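# Tarnoswood: what went right, what went sideways

So this is my write-up for the casual games module. Our group was Matilde Amaral (art), Bernardo Barros (sound and levels) and me, Urmila Nigam, on code and most of the design arguing. Our tutor was Madalena Seixas, who played every build we gave her and was very patient about the ones that crashed.

Tarnoswood is a tile-matching puzzle game set in a forest. You swap two neighboring tiles, three or more of the same animal disappear, the tiles above drop down. I know, I know, there are a million of these! We picked the genre because all three of us have lost whole evenings to one, and because the brief wanted something you could finish a round of while waiting for a bus.

## The one idea we had

Our twist is that the forest gets dark. Every swap costs a bit of daylight, and matches of four or more give some back. When it's fully dark you can still play, but you only see the tiles near your last move, so you end up playing from memory. Bernardo came up with it at lunch and I had a really ugly version running that same night (colored squares, no animals, a black circle for the dark). It was already kind of fun, so we stopped brainstorming and went with it.

The first proper build was called Udero, which is why that name is still all over the code. Please ignore it.

## Matching code

The matching itself was the easy part. I scan each row, then each column, mark anything in a run of three or more, and clear all the marked tiles at once. Doing it in two passes meant L shapes and T shapes worked without me having to think about them.

What took me ages was the refill. If you just drop in random tiles, you sometimes get a board with no moves left, and in the dark the player can't tell that from simply being bad at the game. Matilde hit one of those and spent ten minutes hunting for a swap that didn't exist - she was not happy with me. Now the game checks for a legal move after every refill and reshuffles if there isn't one.

To test that, I wrote a little bot that makes random legal swaps and let it play 1000 rounds. It got through all of them with no dead boards. The highest score it ever got was 1169, and I'm slightly embarrassed to say that beat Bernardo's best at the time.

## Art and sound

Matilde drew every tile by hand and then redrew most of them. The fox and the squirrel were the problem. Both orange, both pointy ears, and once the light went down you couldn't tell them apart. She made the squirrel gray and gave the fox a rounder face, and after that people stopped mixing them up. We also gave each animal its own background shape, which helped one of our testers who has trouble with reds and greens.

Bernardo's music drops one instrument at a time as the daylight runs out. By full dark it's one low flute and some crickets. I love it, and I'd keep it even if we threw out everything else.

## Playtesting

We had 17 players over one long Friday, mostly from the other groups. Everybody got the same 72 levels, in the same order, and could stop whenever they liked. I sat behind them and tried very hard to keep my mouth shut.

Stuff I wrote down:

- Almost everyone skipped the tutorial text, so the daylight bar made no sense to them until it ran out.
- People liked the dark more than we expected. A few let it go dark on purpose.
- The hint button was too close to the restart button. Sorry to everyone who lost a good round that way.
- Henrique Arruda, from the group that made the racing game Kikent, found out you could swap tiles during the drop animation and get double points. He wouldn't tell us how until we bought him a coffee.

We fixed the buttons and the double points before hand-in. The tutorial is now one level with no text, where you get four easy moves and then the lights go out.

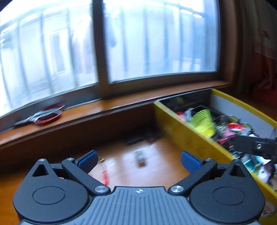

## What I'd change

I'd cut the level list way down. The middle stretch, which we called Caldeira, is basically the same idea over and over with more rocks in the way, and most people who quit did it there. We knew it was weak and left it in because we'd already made it.

I'd also save the player's progress from the start. I bolted saving on at the end, and if you close the game mid-cascade it still sometimes brings you back with one tile missing. Reloading fixes it.

Matilde wants to carry on over the summer and get it onto phones by August. I've said yes to that, as long as someone else renames all the Udero files.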